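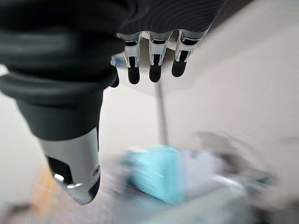

I miss the phone book. There, I said it. My sister-in-law laughed so hard at this over dinner that she had to put her fork down, but I'm sticking with it, and I've had a few weeks now to work out why.

Last June I needed somebody to fix the gutter over our back door. Simple job! I typed it into my phone and got a page of ads, then a site called Zisness that wanted my email, my zip code and my "project timeline" before it would show me a single name. I gave in. By dinnertime I had calls from two outfits three counties away and one that only did solar panels (why?). The guy who finally fixed it lives in Cornon, four miles from me, and I got his number off a card taped up at the feed store.

The old book would've had him. I still have one, the last full Cornon and Elell edition, 996 pages, and it's propping up the short end of a shelf in my basement. I pulled it out after the gutter thing and ended up sitting on the dryer reading it for an hour. Every plumber in the county, in order, with a street address. Some had paid for a bigger box, sure, and a few had named themselves AAA Something to get to the front, but you could see them doing it. You could skip right past.
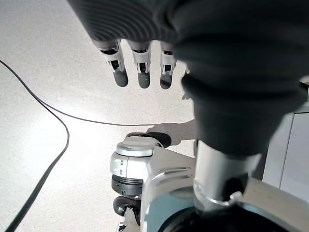
And the white pages! You could look up the family who bought your grandmother's house. You could find out there were two people in town with your exact name, and feel a bit funny about it. When I moved to Wan at twenty-three I didn't know a soul, and I remember flipping through that skinny little book thinking okay, so these are my neighbors.

I know the arguments. It was a ton of paper, and half of them went from the porch to the trash. Plenty of people had good reasons not to be listed, and paying extra to stay out of it was a lousy deal. I wouldn't want my number in there now either, with the junk calls I get.

But I'd take the business half back tomorrow. Print it every other year, charge me for it, leave a stack at the library. My town has 2651 people in it and it can't be more than 80 pages, even with the ads. I'd keep mine in the drawer under the toaster, where the old one used to go, with the pizza menus stuck inside the back cover.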